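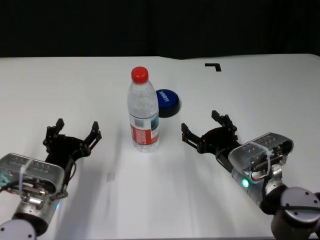

Easy button on a white table triggers when a water bottle is set down next to it

Posted by Jae-in Noh in Desk and Table Setup

I keep one of those blue talking buttons on a table with a white covering. It has a glossy blue top, a black base and white lettering. A plastic water bottle with a red screw cap usually stands right in front of it. There is a black tape corner near the back edge of the table, and I put things back by reference to it.

Two problems. First, the button sometimes plays its phrase when I put a full bottle down close to it. The bottle does not touch the button as far as I can tell. Second, the covering has a slight dip along the far edge and I can't get it to lie straight. Are these related, and what is the correct way to fix the covering? The table is a Humero folding model. The covering came with it and is not glued.

Kyu-ri Han

They can be related. Most of these buttons use a dome or leaf switch under the top, with a short travel. If the base does not sit flat, the housing can flex when the surface moves and the switch closes. A loose covering makes this more likely, as a full bottle pulls the material down and the near side of the base follows it.

Test in this order:

Move the button to a hard, bare surface such as a kitchen counter. Set the bottle down beside it several times, from the same height. If it stays silent, the switch is fine and the covering is the cause.

If it still plays, open the base. On mine there are 3 screws under the pad. Clean the contact with a dry cotton swab and put in new batteries. Low batteries caused false triggers on my unit.

Check the clearance as well. The bottom of a thin plastic bottle spreads a little under load. I leave 7 cm between the bottle and anything with a switch in it.

For the covering, take everything off, release the back edge and smooth from the center outward. Clip the back edge at both ends first, then in the middle. If you clip the middle first the slack moves to the ends. Lift the tape before you start and put it back afterward, or it will hold a crease. Mark the corner position with pencil on the underside of the table edge so you can find it again.

hwang_2000

Get a heavier cover. I have the Inudis one and it doesn't move. No idea about the button, mine broke.

Maderbridge

Agree with Kyu-ri on the clips. One addition: if the covering has been stored folded, leave it flat overnight before clipping. Use a low iron through a cotton cloth only if the care label allows it. Vinyl will mark.

A thin cork disk under the button also works. Cut it slightly smaller than the base so the edge can't catch. I did this in June and have had no false triggers, with a 2000 ml bottle on the same table.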